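Chapter 5
Sorting Things Into Groups

In this chapter
Why we sort at all
Rules for a good grouping
Groups inside groups
When a thing fits in two places

My first real job was in the stockroom of a toy store in Lirnbridge, and I was terrible at it. The owner, Florence Kowalchuk, handed me a clipboard on day one and told me to put the back shelves in order. Fine, I thought. How hard can it be? I had a high school diploma and a brand-new pair of sneakers. I spent the whole morning putting everything in order by color.

It looked fantastic. I was so proud of it! Then a customer came in asking for a wooden train, and I realized that I had trains in the red section, trains in the green section, and one train (a very nice one, too) hiding in the blues between a bath boat and a box of marbles. Florence found it before I did. She didn't yell. She just asked me what people say when they walk up to the counter, and then she went off to eat her lunch.

I've been chewing on that question for most of my working life, and it's the reason this chapter comes before the one on tables and charts instead of after it. Before you can count things, or compare them, or draw a bar for them on graph paper, you have to decide which things go together. Most people skip that step. They grab the first grouping that comes to mind -- color, size, the alphabet -- and then wonder why the chart they end up with doesn't tell them much.

Let's stay in the toy store for a bit, because toys are wonderful for this. Take the plastic animals. We had a bin with 375 of them, and the job of splitting it up came to me in October, when the store was getting ready for the holidays. By then I knew better than to use color. I went with real animals and made-up animals. Lions here, unicorns there, done by lunchtime!
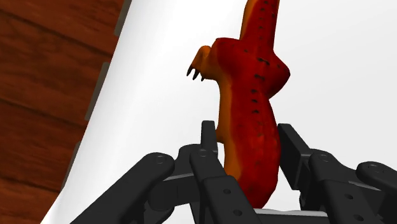 Except that I wasn't done by lunchtime, and dinosaurs were the trouble. They were real, sure, but they aren't around anymore, and the kids who loved dragons nearly always loved dinosaurs too. Was I sorting for a scientist or for a six-year-old with birthday money? I moved the dinosaurs back and forth so many times that Bhavana Reddy, who ran the register, started calling it the migration.

What finally worked was writing the rule down before touching the bin. It sounds fussy, I know. But once I had a sentence on paper ("everything a dragon fan might want goes on the left") I could pick up any animal and know where it belonged, and so could Bhavana, and so could the guy who filled in on weekends and had never met a dragon fan in his life. A grouping rule is only any good if two people can use it separately and come out with the same piles. We'll call this the two-person test, and you'll be running it on your classmates before the chapter is over.

You'll notice I said "might want." That's a mushy phrase, and some of you are already itching to fix it. Good. Hold on to that itch until Section 5.2, where we take apart a few rules that sound clear and fall to pieces when you try them on a real pile of stuff.

Before you read on, try this

Empty out a junk drawer, a pencil case, or the bottom of your backpack. Sort what you find into groups, and write your rule on a slip of paper. Now mix everything up again and give the slip to somebody else. Don't help them, and don't make faces. When they've finished, compare their groups with yours and put a check mark next to every item that landed in a different place.

I tried this with my own desk drawer, which held 53 items, and my rule was "things for writing and things for everything else." My sister put the eraser with the writing things. I hadn't. We argued over that eraser all the way through dinner, and I still think I'm right.

Words to know

Category: a group of things that share something you've chosen to care about.
Rule: the sentence that tells you what goes in a category and what stays out.
Overlap: what you have when one thing fits the rule for more than one category.

5.1 Why We Sort at All

Start with your kitchen. Somebody decided that the forks live with the spoons, and you've gone along with it for years without a second thought.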